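3.2 Storage conditions in the participating kitchens

Households were recruited through two community centres in Marwat and one in Bateren. The centres were chosen for their cooking classes, which draw people who prepare most of their meals at home. A total of 145 households returned the first questionnaire and agreed to a kitchen visit. Visits ran through April and each took less than an hour. Participants were asked not to tidy or throw anything out beforehand, and most said they had not.

At each visit we recorded where dried herbs and ground spices were kept, how far that place was from the cooktop, and whether it was open, behind a door or in a drawer. We wrote down the best-before date on each container where one could be read. Refilled containers were treated separately, as the printed date no longer applied to the contents. A small temperature and humidity logger was then left at the main storage spot for 12 days and posted back to us in a prepaid envelope.

The commonest place was an overhead cupboard beside or directly above the cooktop. Open racks on the wall came next, followed by drawers and then the pantry. Some households kept two groups of spices, a small one in daily use on the bench or table and a larger one put away. In these homes the logger went with the larger group, and the smaller one was recorded in the notes only. We now think this was a mistake, for reasons set out in Section 5.

Containers also varied more than the questionnaire had led us to expect. The questionnaire offered jar, tin, packet and other, and a good many people ticked other without writing anything beside it. Small shaker bottles (Figure 4) were grouped with jars in the analysis, although the two behave differently in use. A jar is generally opened away from the stove and the spice taken out with a spoon. A shaker can be held over a hot pan, where steam may enter through the holes and the contents cake near the top.
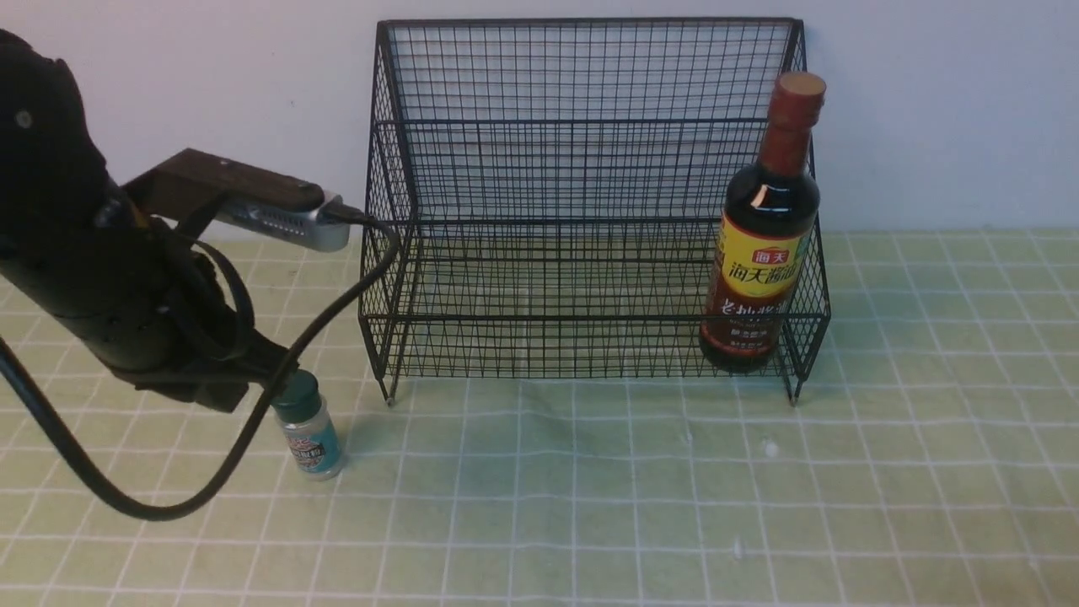 Figure 4. Small spice shaker bottle on a tabletop.

Shakers should have been their own category from the start, one participant in Bateren wrote on the returned form, adding that the paprika at home clumped within weeks in a shaker and kept perfectly well in a jar on the same shelf. Several others made a similar point in the space left for remarks. We have no moisture readings from inside individual containers and cannot test the claim with the present data, but it agrees with the clumping scores given at the visits, where shakers in open storage near the cooktop did worst.

Clumping was scored by eye on a four-point scale, from free-flowing to solid. Two of us scored each container separately and then compared results. Disagreements were mostly between the two middle points, and in those cases the lower score was used. Garlic powder and onion powder had the highest scores wherever they were kept. Whole spices were left out of the scoring, as were salt and sugar.

Colour was harder to judge. We had planned to compare ground turmeric, paprika and dried parsley with printed colour cards, but kitchen lighting differed too much for this to be reliable. For parsley the change was plain enough without cards. Samples from open racks facing a window were yellow or grey-green, and those from drawers had kept more of their colour. For paprika we report only whether the participant thought it had faded.

Age made the storage results harder to read. Almost 80 of the households had at least one container past its printed date, and the oldest spices tended to be at the back of closed cupboards, where conditions were otherwise good. One unopened packet of Panavov ground cumin carried a best-before date in 2028, the latest we recorded. A pre-mixed seasoning sold as Remix turned up often in the Marwat homes and was excluded from the clumping totals on account of its salt content.

Seven loggers were not returned and two came back with flat batteries. The households concerned were kept in the questionnaire results and dropped from the temperature and humidity tables. We did not replace them, as the weather had turned by then and readings from a later period would not have been comparable.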